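Notes for the Citden talk, slides 4 to 6

Slow down for this part. Last January we had 176 recordings of people sorting jewelry with a pair of hand-held grippers, and I was so pleased with them, bless me, until we trained on them.

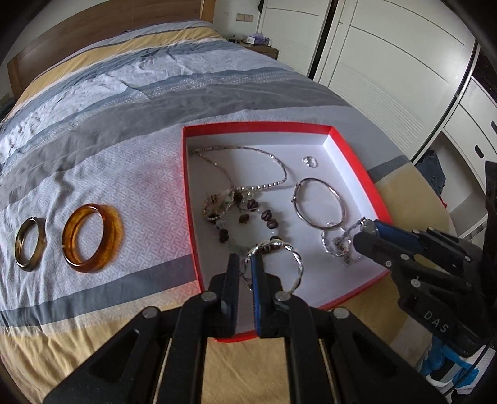 Thin chains were the trouble - the policy did nicely on bangles and went to pieces on anything that could tangle. So we added 26 sessions with chains only, all in homes, and cut the pauses longer than 7 seconds. Failed grasps stayed in, and I do want to dwell on that (somebody from Londoño will surely ask).

Then go to the Bustemov chart.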